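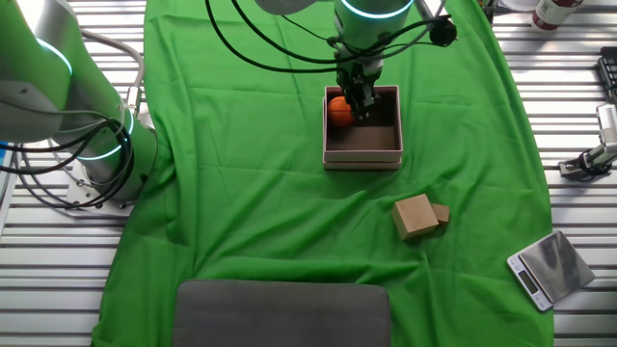 If you're wondering whether a robot arm can tidy your kitchen counter yet, my answer is "sort of, if you set it up nicely," and the setting up is what I want to walk you through. I get emails every week from people who have picked up a secondhand arm and want it to put toys away, and most of them start with the wrong toy. Start with a ball and an open box. A small orange ball sitting in the corner of a cardboard box, with the gripper fingers right next to it, is about as hard as I'd go for a first project, and it's harder than you'd think! Balls roll, corners get in the way, and a two-finger gripper needs room on both sides of whatever it's grabbing.

What you need

One arm with a parallel gripper (mine is a Cikier, any make is fine)
A camera that can see the gripper
A plain cloth in one color
A shallow open box
A ball and a couple of wooden blocks

Step 1: Put a cloth down

Lay the cloth over your work table before you do anything else. Shiny surfaces confuse cameras, and a slatted table is worse (all those stripes). I use green. Wrinkles are okay, big folds are not, so smooth out the spot where the box goes and leave the rest.

Step 2: Teach the box first

Move the arm by hand to each corner of the box and save the position. Then save a fifth one straight above the middle, high enough to clear the walls. Every move in or out should pass through that fifth point. I skipped this my first time and dragged the box clean across the table.

Step 3: Set the grip

Check the width of your ball against how far the fingers open. You want a little slack on each side, a finger's width is plenty. Close slowly. If your software has a force setting, begin near the bottom and creep up until the ball stays put when you lift. My controller's scale goes to 4000 and I ended up at 800 for a rubber ball. At 2000 it squirted out and went under the fridge.

Step 4: Deal with the corner

This is the one people write to me about. When the ball is tucked into a corner, one finger has nowhere to go. You've got two choices: turn the wrist so the fingers come in along the diagonal, or nudge the ball toward the middle with one closed finger and then grab it. Valdis Rebane, who fixes the packing machines at Prumau and knows far more than I do, swears by the nudge. I like the diagonal — fewer moves, less rolling. Try both.

Step 5: Now the blocks

Once the ball works, put two blocks on the cloth outside the box and have the arm drop them in. Blocks stay where they are, but they have a right way and a wrong way to be held, so turn the gripper to match the flat sides. Tilt one a bit on purpose and see what happens.

So, can it do chores?

My log for August has 524 tries in it. Ball in the middle of the box, it's dependable enough that I go make coffee. Ball in the corner, I stay in the room. Mixed toys dumped on the floor, forget it, I'm still faster and so is any five-year-old you can bribe. Next I'm going to try socks, and I'll put the settings up on this page once I have some I trust.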